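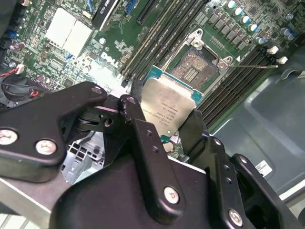

News > Refurbished Hardware

Home Products Service Newsroom Contact

Hededeck opens processor and socket service at Fokunstead workshop

FOKUNSTEAD, February. Hededeck, which repairs and resells used server hardware, has opened a board-level service for customers who want to keep older machines running. The service covers processor swaps, socket inspection and memory checks on single boards and on full batches. It is based at the company's workshop in Fokunstead and is open to business customers, schools and private owners.

The company has refurbished complete servers for several years. Until now, customers who needed work on a bare motherboard were asked to send in the whole machine. Under the new service they can send the board alone, with or without its processor, and get it back with a written report.

"Most of the calls we get are about one part," said Nuria Campos, who runs the workshop. "Someone has bought a used processor and doesn't want to fit it at home. Or they fitted it, the board won't start, and they want to know if the socket is damaged. We can answer that without having the case and the drives here."

The service is aimed mainly at boards that use sockets with contacts on the board side. In these sockets the fine contacts stand in the socket and the processor has flat pads on its underside. The contacts bend easily if a chip is dropped or set down at an angle, and a bent contact can cause faults that look like bad memory. Hededeck will inspect every socket under magnification before a processor goes in and again if one is taken out. Where contacts are bent, the customer will be told before any repair is tried.

Each processor is checked against the markings on its metal lid and against the list of models the board supports. Old thermal paste is cleaned off. The chip is lined up with the socket by its corner mark and lowered straight down, and the retention levers are closed in the order given by the board maker. Memory is then tested in every slot, one bank at a time. Boards that pass are run under load for 18 hours.

Hededeck worked on the test routine with Saxena, a firm that supplies bench power supplies and load testing tools. Before opening the service to the public, the two companies ran a trial on 291 used server boards taken from stock. The trial was used to set the length of the load test and to decide what goes into the customer report.

The report lists the board and processor markings, the condition of the socket, the result for each memory slot, and the temperatures recorded during the load test. It also notes any wear on the capacitors and on the slot latches. Customers receive it by email when the board is packed for return.

"We wanted a report that a school technician could read and act on," said Emlyn Bowen, who handles customer accounts at Hededeck. "If a slot is dead, it says which slot. If the lever is stiff, it says that too."

Customers with larger orders can book a batch slot of up to 200 boards. The first batch customer is Jistorcombe, a hosting company that is moving its older machines to backup work. Its boards will be fitted with used processors from Hededeck's own stock, which currently stands at 1666 tested chips.

Boards should be sent in an antistatic bag inside a rigid box, with the plastic socket cover in place if no processor is fitted. Hededeck will supply a cover and a bag on request. Heatsinks and fans should be removed before shipping and kept by the customer, unless the fault may be linked to cooling. Processors sent separately should be in a tray or clamshell and labeled with the order number.

Bookings are made through the service page or by phone. Boards can also be handed in at the workshop counter until 4 p.m. on working days. Prices are listed by socket type, and the inspection fee is taken off the bill if the customer goes ahead with a repair.

About Hededeck
Hededeck buys, tests and resells used servers, workstations and parts. Its workshop and warehouse are in Fokunstead.

Press contact: Emlyn Bowen, Customer Accounts, Hededeck

Last updated: February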